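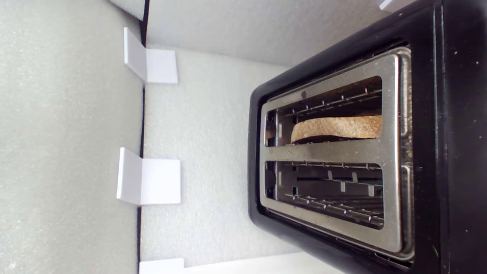

Mbali Sibiya wrote to me after our last call went out and said she'd love to join, but she has never worked with a robot and figures she'd just slow everybody down. Mbali, please come! People who haven't done this before are who I'm missing most, and the same goes for anyone else reading who was about to close the page.

I'm Dela Appiah and I look after the Goradis practice guide at Amissah. It's a set of house rules for people who set up and run small household tasks for robots: toasters, drawers, jar lids, that kind of thing. The current draft has 66 rules in it. Some are good. Some were written by me late in the evening and make sense only if you were standing next to me. I need readers who will sit down with the draft, try to follow it at a bench, and tell me where they got stuck.

What we're looking at this round

The toaster chapter, start to finish. A slice of toast sitting down in a slot looks like a simple thing until you have to write down what counts as "in," what counts as "out," and when a person is allowed to put a hand inside the enclosure. We have three rules on that last question and I'm pretty sure two of them disagree with each other. Selorm Tetteh and I have been going back and forth on it since the start of July, and we'd both like some fresh people to argue with.

You'd also be looking at the dull stuff – how the enclosure gets checked before a session, who signs the sheet, when crumbs get cleaned out, what you write down when a try is stopped early. The log we're working from has 633 entries, and 394 of them have the "reason for stop" box left blank. I can't blame the people who filled it in. The rule says "note the reason where relevant," and I wrote that rule, so there you go.

One thing I want to settle is what "empty" means on the start sheet. Does a toaster with nothing in one slot count as half ready? Can you start? Two people at the same bench gave me two different answers, and both could point to a line in the guide.

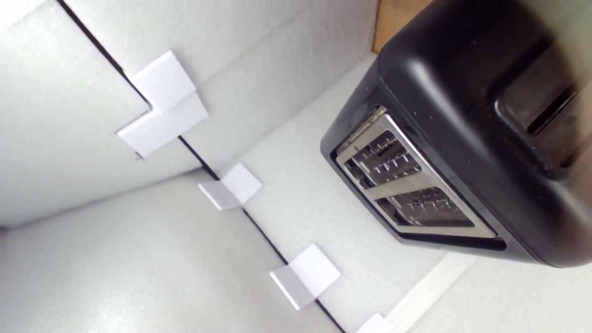 What you'd be doing

You come to our workshop at Trivdale for two half-day sessions. In the first, you read the chapter cold and work through a setup using only what's on the page (I'll be in the room but I'm not allowed to help, and I'm terrible at keeping quiet, so feel free to shush me). In the second, we all sit around a table and rewrite the parts that didn't work. Between the two there's a short form to fill in at home.

Robot motion is run by our own trained staff the whole time. You won't be asked to drive anything, and you can stop a session whenever you like by saying "stop." That's rule 1 and it isn't up for rewriting.

Who can join

Anyone 18 or over who reads English comfortably and doesn't mind marking up somebody else's writing. If you've worked in a kitchen, a repair shop, a lab or a warehouse, great, but it isn't a must. If you need a chair at the bench, larger print or extra breaks, put it on the form and we'll set things up that way.

You'll be paid for both sessions and for the form, and we cover bus or train fare. Lunch is included – sandwiches, mostly.

How to apply

Send a few lines to Yatziri Alvarado at the Griltska front desk, who handles sign-ups for us. Tell her which half of the day suits you and one set of instructions that drove you up the wall, from any job or any appliance. Please get it to her by July 25, 2025. She'll write back either way and send you the consent form to look over before you say yes.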